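13. April 2024

Um sechs aufgewacht, obwohl ich hätte ausschlafen können. Kaffee, dann gleich in den Garten, solange es noch kühl war. Die Erbsen sind aufgegangen, die Radieschen nur in der hinteren Hälfte der Reihe. Vorne war vermutlich wieder die Amsel dran. Ich habe nachgesät und ein Netz darübergelegt.

Gegen neun kam Knut mit dem Anhänger und brachte den Kompost, 600 Liter von Haberkorn. Wir haben bis Mittag geschaufelt. Er meint, ich solle das Beet am Zaun dieses Jahr ganz in Ruhe lassen und nur Phacelia säen. Mir tut es um die Bohnen leid, aber der Boden dort ist wirklich müde. Entschieden habe ich noch nichts.

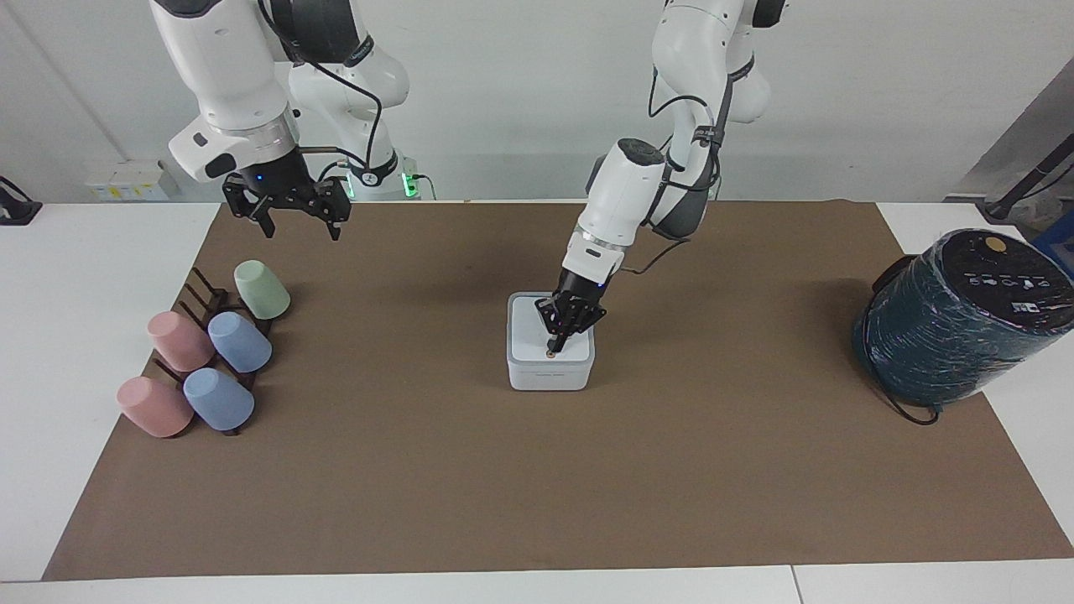 Zum Mittag Kartoffelsuppe vom Vortag. Danach Rücken, eine Stunde auf dem Sofa. Sieglinde Stüber rief an wegen der Tomatenpflanzen. Sie hat 18 Stück übrig, vor allem Fleischtomaten, und will sie bis zu den Eisheiligen im Mai bei sich im Wintergarten behalten. Ich nehme 3, mehr Platz habe ich unter dem Dach nicht. Sie wollte kein Geld, also bekommt sie im Sommer Johannisbeeren.

Am Nachmittag die Regentonne angeschlossen. Der alte Schlauch war spröde und ist beim Aufstecken gerissen, der neue ist einen Zoll zu dick. Mit Klebeband umwickelt, hält vorerst. Muss in der Woche noch einmal in den Baumarkt, dann auch gleich Schneckenkragen und Bindedraht mitnehmen. Letztes Mal habe ich beides vergessen.

Abends Bilder vom Telefon auf den Rechner gezogen und das Gartenheft nachgetragen. Seit dem Herbst stand da nichts mehr drin. Die Aussaatdaten vom März musste ich mir aus dem Kalender zusammensuchen, zwei fehlen ganz. 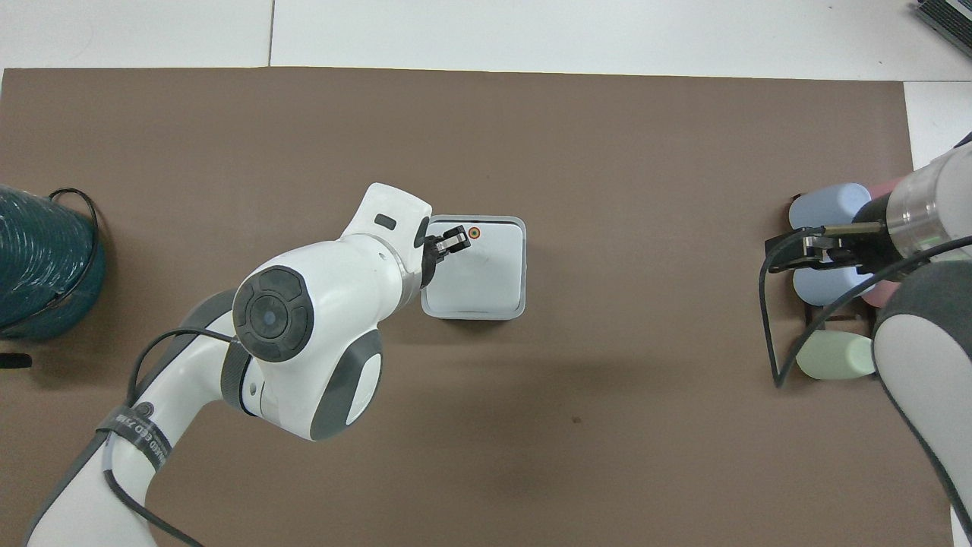

Weißer Arm über der braunen Matte, oben rechts der Rand eines dunkelgrauen Geräts.

Vor dem Schlafen noch einmal mit der Taschenlampe zu den Salaten. Drei Schnecken abgesammelt. Für die Nacht sind vier Grad angesagt, das Frühbeet habe ich trotzdem zugemacht.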